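Chapter 4
Hand-Held Grippers as a Purchased Kit

4.1 Scope of the chapter

Chapter 3 dealt with teaching an arm by leading it through a task. The present chapter takes up the other common method, in which the operator holds the gripper and no arm is involved until later. The kit used for the worked material is the Amel two-hand set, supplied by Harahap and reviewed for this edition by Amrit Cloutier and Colleen Petrenko at the Banstead site. Readers with the Lasau set may follow the same order of work, but should consult the supplier's sheet for the harness sizes.

4.2 What the operator wears and holds

The operator works standing, with one gripper in each hand and a strap harness over the shoulders and torso. Each gripper carries a marker cube near the handle, patterned in black and white on its faces. The cube gives the tracking software a fixed shape to find, and its pose is taken as the pose of the tool. 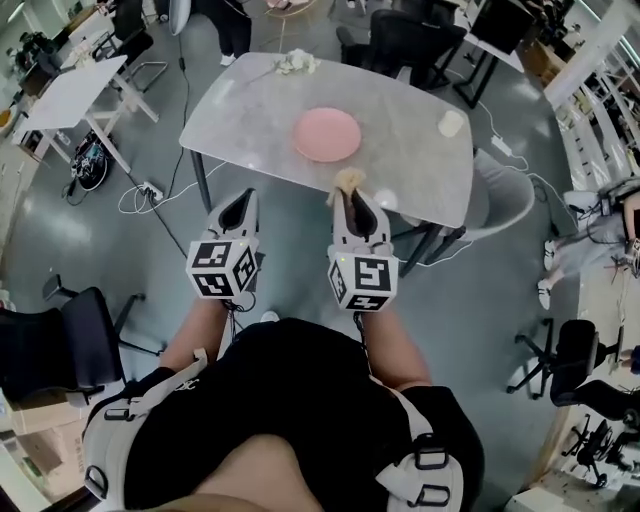
Harness fit was the first point on which the reviewers disagreed. Cloutier preferred the straps tight, and accepted the loss of comfort over a long session. Petrenko wore them one setting looser and found no difference in the pose error after recalibration. The supplier's sheet asks for a fresh calibration every 50 recordings – both reviewers thought this reasonable.

Task objects should be small and light at first. A plate, a cup and an artificial flower are enough for an introductory set. Hard objects show errors of position; soft ones show errors of closing force, and are the better test of the finger pads.

4.3 The finger pads

The pads are dark, with a textured mesh on the gripping face, and meet at an angle when they take hold of something thick. Fluffy or long-haired objects spread between them and may hide the point of contact from a camera mounted on the tool. In such cases the recorded opening width is a more dependable signal than the picture. Pads were changed once during the review, in July, after 60 hours of use. The job takes 2 screws per finger and needs no special tool.
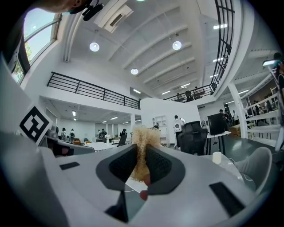
4.4 Terms used in this chapter

Tool pose: the position and direction of the gripper, as worked out from its markers.

Opening width: the distance between the pads, measured at the tips.

Episode: one recording, from the start signal to the stop signal – including any failed grasp within it.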